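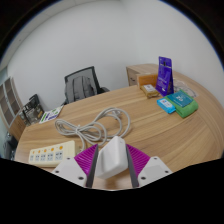 Power strip

A power strip is a row of electrical sockets in a shared housing, fed by a single cord that ends in a plug. It lets one wall outlet do the work of several, a task for which the wall outlet was seldom consulted. The device is sold under many names, including extension block, multi-outlet, trailing socket and, in older catalogs, table tap. It is found on desks, behind desks, and most often in the dusty region between the desk and the wall.

Form

The usual strip is a long plastic box with the sockets along its face and the cord leaving from one end. Some models have one master switch, others a switch for each socket, set in a row beside the outlets. Individual switches are popular with people who intend to turn things off. White, cream and gray are the standard housing colors, and the switches are commonly orange or red, partly so that they can be found and partly because they always have been.

Socket patterns follow the country of sale. Strips made for travelers or for export may carry panels that accept more than one type of plug, with varying degrees of grip.

Spacing

The distance between sockets is the oldest complaint about the power strip. A flat plug takes up one position. A power adapter, which has its transformer or converter built into a block, can take up two, and a badly shaped one will take up one and a half, which comes to the same thing. A strip with five sockets may therefore be full with three things in it.

Makers have tried several cures. The Trelcombe pattern turned each socket at an angle, so that adapters lay slantwise across the strip and collided with their neighbors at the corners. Kandura sold a strip with a wide gap at one end, meant for a single large adapter, and buyers with two large adapters wrote in to ask about the other end. In his handbook Sockets and Cords, Balthasar Baumgartner advises readers to plug in the biggest block first, at the end of the row, and to work inward. The advice is sound and is generally read after everything has been plugged in.

The cord

Cords range from short ones that don't quite reach to long ones that reach several times over. New strips are shipped with the cord folded into loops and held with a small tie. Many owners leave the tie on, pulling out only as much cord as the job needs, and the remaining loops then live on the desk as a kind of bow. This is tidy but not recommended for heavy loads – a bundled cord sheds heat less well than one laid out flat, and safety leaflets ask that it be fully unwound before a heater or kettle is connected. For a phone charger the matter is less pressing.

Gordon Cloutier, whose guide for the Beaudoin office supply chain ran to 30 pages on cord storage alone, divided users into winders and stuffers. He was a winder.

Load and safety

Every strip has a maximum load, printed on the underside, where it can be read only by unplugging everything and turning the strip over. The limit applies to all the sockets together. Laptops, lamps and chargers rarely come near it. Space heaters do so on their own and should go straight into the wall.

Plugging one power strip into another, known as daisy-chaining, is discouraged by makers and forbidden in many offices. The Rutside furniture catalog nonetheless offered a desk with two cord trays, one above the other.

Strips with surge protection contain a part that absorbs voltage spikes and wears out in the process. Some have a light that goes out when the protection is gone. The sockets may go on working afterward, so the light is easy to miss.

See also: Extension cord; Power adapter; Cable tie; Surge protector; Desk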